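Doilies, a tablecloth and the end of the gray corner

It has been a long, muddy sort of May here in Paltgate, and I have spent most of it indoors with a cup of tea going cold beside me, looking at patterns. If you have been reading for a while you know how I get about patterns. My mother used to say I could be left in a wallpaper shop the way other children were left in a sandbox, and she wasn't exaggerating by much. I once missed a bus because I was looking at the seat covers on the one before it.

So when my friend Melur Entili called one evening and asked if I would come over and help her choose "something, anything" to cheer up a plain little booth with a worktable in it, I had my shoes on before she finished the sentence. She had been looking at bare panels for months and was thoroughly sick of them. She wanted flowers, she said, and she wanted red, but she didn't want it to look like a Valentine's card. I said I would bring my box.

My box, for those who are new, is the one where I keep every scrap of fabric, gift wrap and shelf paper I have ever fallen for. It weighs a great deal. It also has no order to it whatsoever, which my sister-in-law Birutė finds physically painful. She came along for the ride and spent the first part of the afternoon sorting it by color on Melur's floor while the two of us drank coffee and got nothing decided at all.

We started with the tabletop, and I would tell anybody to do the same. You look down at a table far more than you look up at a wall, and if the table is wrong you will be cross all day without knowing why. Melur had narrowed it down to two prints. One was a blue check, very fresh, and I could see the appeal, but it reminded all three of us of a diner we used to go to where the pie was bad. The other was white with thin branches wandering across it, soft gray-green leaves, and little rust-colored blossoms and berries. I put my hand flat on it and that was that. It has the look of an old botanical drawing that somebody has left in a sunny window, and the ground is light enough that you can still find a dropped screw on it (Melur drops a lot of screws).

The walls took longer. I have a real weakness for anything that looks like lace, and I blame my grandmother's front room, where every chair arm and every lamp had a doily under it or over it. She crocheted them in front of the radio, mostly in cream, but there was one set in a deep red that only came out at Christmas, and I was not allowed to put a glass on it. When I turned up the sample with the big dark red flower medallions I think I actually squeaked. They have that same worked, holes-and-petals look, and they come in different sizes, a few of them enormous, so it never settles into plain rows of dots. The background is a pale pinky gray with a fine speckle in it. Birutė said it looked like a very good paper tablecloth from a wedding, and she meant it kindly.

Melur worried it would be too much. Two florals, one on top of the other! I told her what I tell everyone, that two busy prints will get along fine if they share a color and don't share a size. The rust in the little blossoms is a cousin to the dark red on the walls, and the medallions are so much bigger than the berries that they aren't competing for anything. She took some persuading, and she made me promise to come back and help take it all down if she hated it by summer.

She doesn't hate it. I went over again last week with a lemon loaf and stayed until seven.

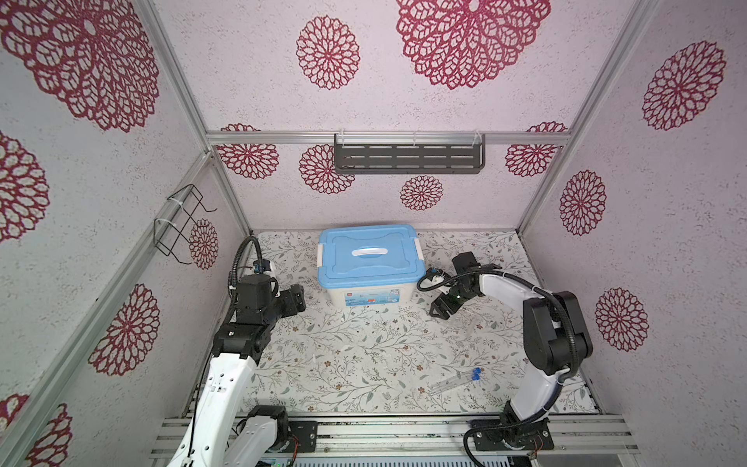
Melur's corner, red flowers and all. The shelf is held up with zip ties!

I do love that shelf. It's dark gray metal with long slots in it and a rounded rim, and against all those lacy flowers it looks rather smart, like a man in a plain suit at a garden party. The thin black wire rack on the left does the same job in a lighter way. I think the silver posts and rails help too – something plain and straight for your eye to rest on between all the petals. I had wanted to wrap the rails in ribbon and was outvoted, and I will admit in writing that I was wrong about the ribbon.

There are pieces of both prints left over, and Melur has given them to me, so of course I am now looking at my own pantry door with my head on one side. Birutė thinks I should do the inside of the kitchen drawers first and see how I feel. She may be right, but the drawers would have to be emptied, and I know what's in there.

If any of you have lived with a big red print for a few years I'd love to hear how it wore on you. The lemon loaf recipe is going up next, as soon as I work out how much sugar I really put in.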